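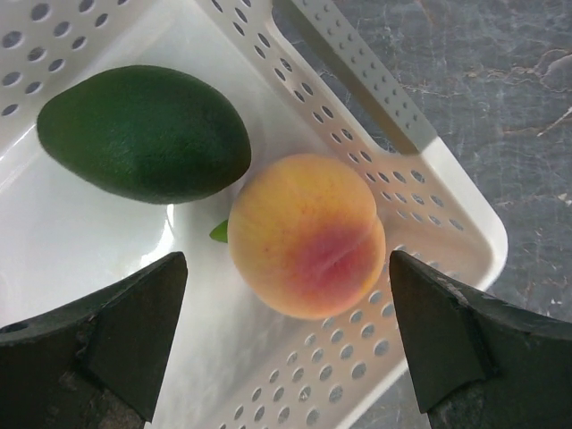 Worth paying for compliant fingers, or is it marketing?
Posted by Laltolard

We have a two-arm bench and the test job is moving fruit between a plastic bag and a basket. At present we use plain hard fingers, black, a bit scuffed by now. A supplier, Brernero, wants me to swap to their soft fingertips at 1,389 for the set, and claims we'd "see fewer drops straight away". The demo clip they sent was 30 seconds long and had one tomato in it, on a bare table, with no bag anywhere.

My own tally over the last 15 tries doesn't convince me that the fingers are the weak point. Most of the trouble comes at the bag end. Has anybody run hard and soft tips side by side on the same arm, with the same camera and the same objects? I don't want to hear from people who changed three things at once.

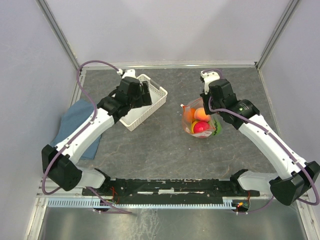 The bench, with the basket on the left and the bag of fruit on the right.

Both arms run off one controller, and each gripper has its own small camera. There's a fixed camera for the wider view.

Thongchai Suwannarat
I did this in June with two sets of tips, same arm, same controller settings. On round things in an open basket I couldn't tell them apart. Soft tips were a little kinder when the approach was off centre, and that was the whole gain. On the bag they were worse for us, as the rubber stuck to the plastic and dragged it along. 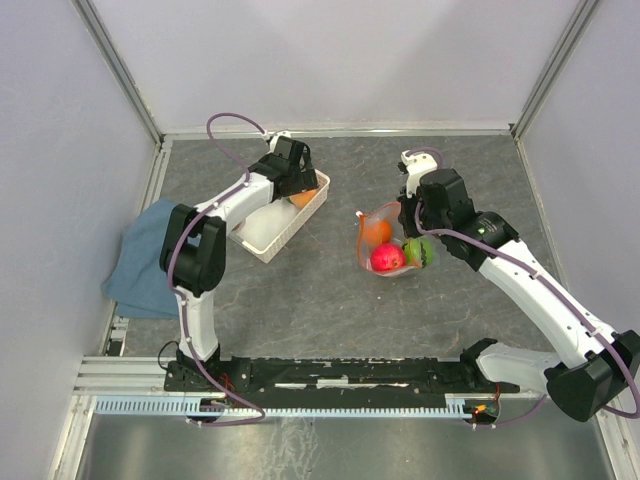 What did make a difference was slowing the close and coming in at a steeper angle, and both of those are free. I'd also check what the wrist camera can see in the last few centimetres. Ours had the fruit half hidden behind the fingers, and clear plastic throws glare whichever tips you fit. Ask the supplier for their failures, with a bag. If they haven't got any, they haven't tested it.

One warning: my tips were a different make from yours, so don't treat this as gospel.

Lại
Soft every time. Had the Trerneck ones through 2,000 picks and no complaints.

Laltolard
Picks of what, though? And what were you using before?

Lại
Boxes mostly. Before that, suction.

Laltolard
Then I can't do much with it, sorry. Thongchai, I'll try the slower close first and keep the money for now. Which angle did you end up with?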